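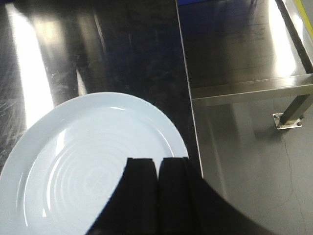

Plate handling near the counter edge: what is your rule?

Forum: Kitchen and food service cells
Started 30 November 2018

lsandhu
Hello to all. I am writing the work instruction for our dish cell at Alline and I need some opinions. The arm picks round ceramic plates from a steel counter. My draft has these rules:

1. Fingers come down open and stop above the plate. Wait for the wrist camera before the last move.
2. Grip on the rim only, one finger inside and one outside. Never push on the ridges in the well.
3. No pick if the rim is closer than 24 mm to the edge of the counter.
4. Travel over the open side at reduced speed.

My colleague Amrit says rule 3 is too strict and we will lose many picks. What do you use?

b_grewal
12 mm here and no trouble in 2,868 picks. With 24 you will have an operator moving plates back all day. Rule 2 is fine.

Florence C.
I do not agree with Brock. It depends on which side the outer finger goes down. If it goes down past the counter edge, there is no surface under it, and your contact check at the bottom of the stroke has no meaning. So I would write the rule for the finger and leave the plate out of it. Something like: "the outer finger must have counter below it for the full stroke." 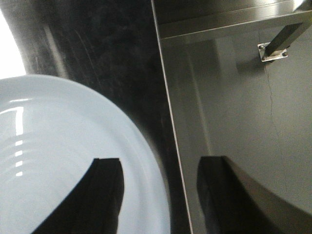
We teach the approach angle with this in mind. First we turn the wrist so the outer finger lands on the counter side, and only after that we look at distance. At Werken we had a number in the standard and people followed the number but forgot the angle.

b_grewal
Fine in theory, but an auditor wants a number. "Must have counter below it" is hard to check from a log file.

Florence C.
You can log the wrist angle. It is one column more.

rthibodeau
One thing which is missing from the draft: glare. Polished steel and glossy glaze under ceiling lights give bright streaks, and our Rustad vision package took one of them for a rim. Now we require two views from different heights before any grip. It costs a little time. Also write down who is allowed to change the light threshold, or it will be changed every shift.

lsandhu
Thank you, this is useful. Ravinder, do you need both views also when the plate did not move from the last cycle?

rthibodeau
Yes, always. We tried to skip it in March and I put it back.

b_grewal
Two views every time is overkill for plates. For glasses, ok.

lsandhu
I will keep 24 mm for now, add the finger rule from Florence, and ask for two views. Amrit can complain to me. Next revision goes to Sarnetex for comments and I will post the text when it returns.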